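Custhorpe Residential Block, Ground Floor Kitchen
Tableware and Dining Table Inspection
Checklist with comments

Date of inspection: Aug 7, 2024
Inspected by: Minttu Tikkanen
Reviewed by: Vilho Laitinen
Previous inspection: March
Result codes: P = pass, C = pass with comment, F = fail, N = not inspected

Scope

Plates, bowls and serving dishes in daily use, the dining table and its cover, and the open shelving above the sink. Glassware and cutlery are on a separate sheet. Pots and pans were moved to the Kiiskinen sheet in March and are no longer listed here.

All checks are visual and by touch, under the ceiling light and again with a hand lamp held low to the surface. Items are to be clean and dry before inspection. Anything put back in the cupboard damp is coded N and returned to at the end.

Section 1. Table and cover

1.1 Table stands level, no rocking under hand pressure at each corner. P

1.2 Fixings under tabletop tight. C
One bolt at the window end took a half turn. Recheck next visit.

1.3 Table edge free of splinters and raised screws. P

1.4 Cover lies flat enough to set down a full bowl without tipping. C
Black cloth with white grid. Creases remain after washing. Smooth by hand before setting out dishes. Iron on the reverse side if the folds stand up at the edge.

1.5 Overhang does not reach seat height. P

1.6 Cover free of crumbs and grit. C
Shake out outdoors. Grit under a foot ring scratches the glaze of the next dish it is stacked on, so the cloth is done before the dishes come out.

Section 2. Plates

2.1 Rim free of chips. Run a fingertip around the full edge, top and underside. P

2.2 No hairline cracks. Tap lightly with a knuckle and listen. P
A cracked plate gives a short, dull sound. Repeat any doubtful result with the plate held by the center.

2.3 Printed decoration intact, no lifting or flaking. C
Applies to the plates with cartoon decals on the border. Wash with a soft sponge only. The green scouring pad has been removed from the sink again and should stay out.

2.4 Plates stacked by size, largest at the bottom. P

2.5 No more than 6 plates to a stack. P

Section 3. Bowls

3.1 Rim free of chips. C
See comments for marks on rims.

3.2 Interior free of residue, scratches and crazing. C

3.3 Bowl stands steady on a flat surface. C
Check each bowl on the bare tabletop. The cloth can hide a rock or cause one.

3.4 Enameled items: coating complete inside, outside and at the rim. C
If bare metal is exposed on the food side, code F and withdraw. Surface wear on the outer wall is noted only.

3.5 Bowls nest without sticking. P
If two bowls bind, do not pry with a knife. Stand the lower one in warm water and fill the upper one with cold.
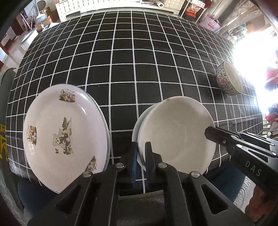
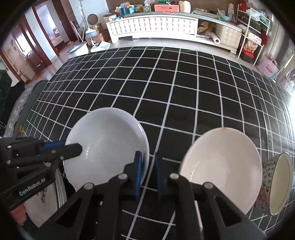 Bowls on the grid cloth. In both, a small brownish mark shows on the rim of one bowl.

Comments on Section 3

A mark on a rim is treated as a chip until shown otherwise. Clean the spot with baking soda paste on a damp cloth, rinse, dry, and look again under the hand lamp. If the color lifts and the surface is smooth to the nail, the item passes. If the nail catches, code F. Brown staining that stays in place over a smooth glaze is coded C and looked at again next time.

Reflections inside a glossy bowl are easily taken for scratches. Turn the bowl a quarter turn. A reflection stays where the light is and a scratch moves with the bowl. Two items were coded F in error in March for this reason and have been put back into use.

Dark specks in the glaze may be firing marks. Wipe first. If the speck remains and cannot be felt, no action.

Section 4. Storage and handling

4.1 Heavy bowls stored below shoulder height. F
The Drongate serving bowls were on the top shelf. Moved to the base cabinet during the inspection. Label for the shelf edge still to be made.

4.2 Shelf brackets secure. P

4.3 Shelf liner clean and not curling at the front. C
Replace liner on the second shelf. Cut to 29 inches.

4.4 Stacks do not lean against the cabinet door. P

4.5 Route from sink to table clear. P
Floor mat lies flat. Chairs pushed in.

4.6 Dish rack drains into the sink. C
Rack feet are worn on one side and water runs back onto the counter. New feet ordered under Trament part 113.

Section 5. Withdrawal of damaged items

5.1 Failed items wrapped in newspaper and placed in the marked box under the counter. P

5.2 Box not mixed with household glass. P

5.3 No repaired tableware returned to food use. P
Glued items may be kept as plant saucers if marked on the base with paint.

5.4 Withdrawal log filled in at the time. C
Entries from spring have no initials. Residents adding items to the box should write what the item was and where the damage is. "Broken" is not sufficient.

Reviewer's remarks (V. Laitinen)

1.2: Agreed. Use a threadlocking washer if the same bolt has moved at the next check.

2.2: The knuckle test is not reliable with plates still in the stack. Please separate them and note on the sheet that this was done.

3.3: Add a line for which bowls were checked on bare wood. The result was given for the group.

4.1: Code stays F for this visit even though the bowls have been moved. It can be changed when the label is up.

4.6: Put a folded towel under the rack until the feet arrive, and change it daily.

Open actions

Bolt at window end of table, recheck: M. Tikkanen
Shelf liner, second shelf: M. Tikkanen
Shelf label, heavy bowls: V. Laitinen
Dish rack feet: on order
Rim marks, clean and reinspect: M. Tikkanen
Withdrawal log, add initials column: V. Laitinen

Completed sheets go in the binder by the pantry door, newest at the front.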